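Soft packaging in the pick rules: do we count a bag held by its edge?
Handheld Grippers board, Methods and Standards

gosling_ops
Looking for opinions before we freeze the household chapter of our collection guide. The task is putting mixed wrapped snacks into a white open container on a round table. Draft rule 4 says a pick is valid only if both pads touch the filled part of the package. A grip on the crimped rim doesn't count. Two of my reviewers think that's too strict for chips and puffs, where the filled part is mostly air.

Plallunier
I'd drop it. People pick up a bag of chips by the rim all the time. If the guide forbids it, you get 1,000 episodes of behavior that no person shows at home.

gosling_ops
Fair, but rim grips swing. We reviewed 300 episodes in July of last year and the swinging bags were most of what we threw out. I can live with a rim grip if the operator pauses before the move.

Eduardo Javier
A pause is easy to write down and hard to check. How long? Who measures it? We tried a similar line in the Bradari handbook and took it out after 2 revisions. What does your table look like, and how mixed is the pile?

gosling_ops
Household setup, cartoon cloth on the table, bags and small wrapped cakes together. Same place for all of these: 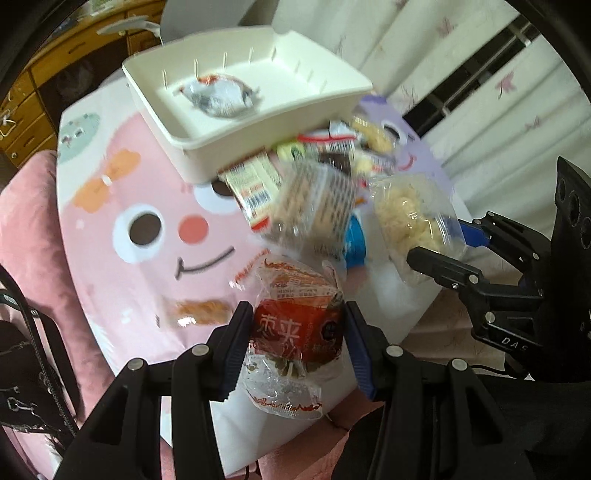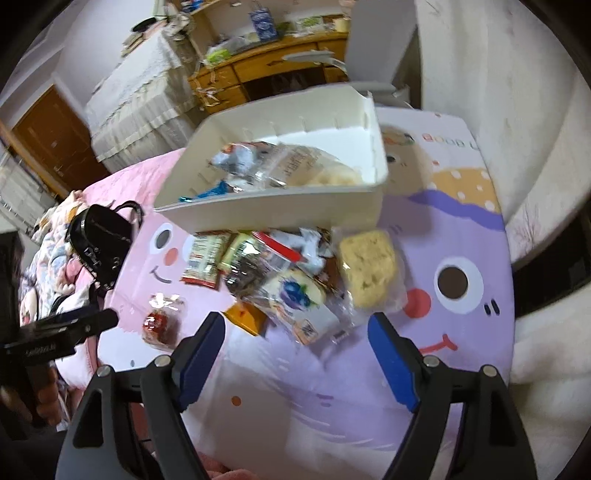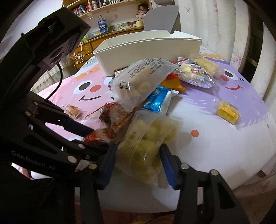
Guremo
I'd split rule 4 by package type and leave the pause out. Stiff or boxed items: both pads on the body. Pillow bags: anywhere, as long as the bag doesn't slip before release. Slipping shows up on video, so a reviewer can check it without a stopwatch.

Plallunier
Who decides what a pillow bag is? A sliced bread bag is soft too, but the bread gives you something to hold. You'll spend your review time on labels.

Guremo
Put an item sheet at the front of the session. One line per product, type filled in before anyone starts. It takes roughly 6 minutes and the argument happens once.

Eduardo Javier
The item sheet I agree with. "Anywhere" I don't. Pads that close on a printed seam can tear thin film, and then you have crumbs on the cloth and a reset. I would write "rim or body, not the back seam."

gosling_ops
I can use that. What about the container? The draft says it stays on the table from start to finish – no lifting or tilting by hand during a recorded pick.

Guremo
Keep it, but say "during a pick." Between picks people will want to move the thing or empty it, and that should be allowed if the episode is already closed.

Plallunier
Still against the rim rule in any form, for the record. Fine with the container rule.

gosling_ops
Noted. I'll post the new wording of 4 in this thread, with the item sheet as an appendix. If anyone has a sheet already in use, please paste the column headings.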